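Dustpan and brush

A small hand tool in two parts for picking up crumbs, fluff, scraps and other dry bits

A dustpan and brush (also brush and pan, or just "the dustpan") is a flat scoop with a short hand brush. Brush pushes, pan catches. Used where a full-size broom is too big: stairs, worktops, car seats, sofas, beds. Usually sold as a pair, and in many sets the brush clips inside the pan for storage.

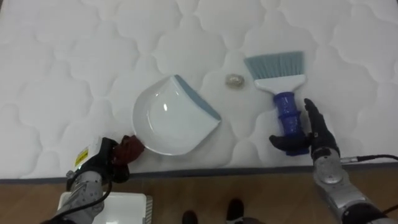 Dustpan with rubber lip, brush and a crumpled silvery scrap on a quilted mattress.

Parts

Pan. Shallow tray, open at one side, with a raised back so the dirt doesn't roll out again. Mostly plastic now, older ones are tin or enamel. Cheap pans have a bare edge. Better ones have a rubber strip along the lip, which bends a bit and sits flat on the surface. The strip wears out first, and on most sets can't be replaced.

Brush. Bristles set in a head, handle behind. Soft bristles for dust and flour, stiff for grit. Bristles are often cut at a slant so one corner reaches into seams and skirting. Ribbed handles are common, for grip.

Use on beds and mattresses

Hard floors are easy. Quilted tops are not, small bits settle in the stitching and the pan lip rides up over the padding. Press the lip down into the fabric, hold it still, short strokes towards it. Large light bits (foil, paper, tape) are better pushed one at a time. Don't use a brush that has been on the kitchen floor. Strip the sheets first, and check round the piping at the sides, where crumbs collect.

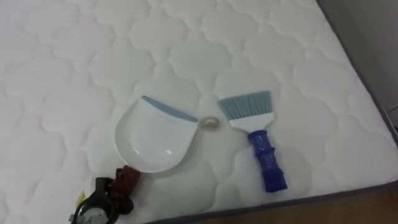
Page last changed: April, 2 edits (Kwesi Akpalu)

Fine dust needs a vacuum cleaner with an upholstery head. A brush only moves it about, or works it deeper in. Damp dirt should be left to dry before sweeping, otherwise it smears.

Handles

Either moulded with the pan or fixed on afterwards. Some are hollow with a hole for hanging up. Handles get wrapped too, in tape, cord or cloth, for a thicker grip or to cover a crack. Wrapping holds dirt and needs changing now and then.
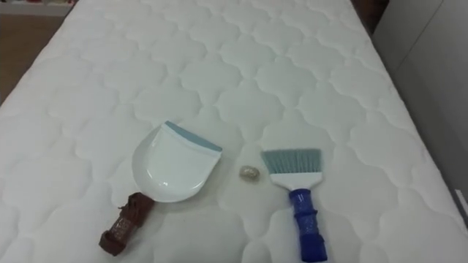 Pan and brush laid side by side, the pan with a brown handle.

Makers and local names

Made in Noltavville until the brush works closed; the yard at its busiest turned out 3000 sets a month and had 540 workers. The Hevmont pattern, with a deeper back, is still sold. In Rokum the pair is called a "sweep and tray". Riis has a smiliar name but only for the pan.

Care

Wash both in warm soapy water, rinse, dry brush hanging up or bristles sideways. Never stood on the bristles, they bend and stay bent. Comb out hair and threads beforehand with an old fork.

See also: Broom, Carpet sweeper, Mattress cover, Whisk (brush)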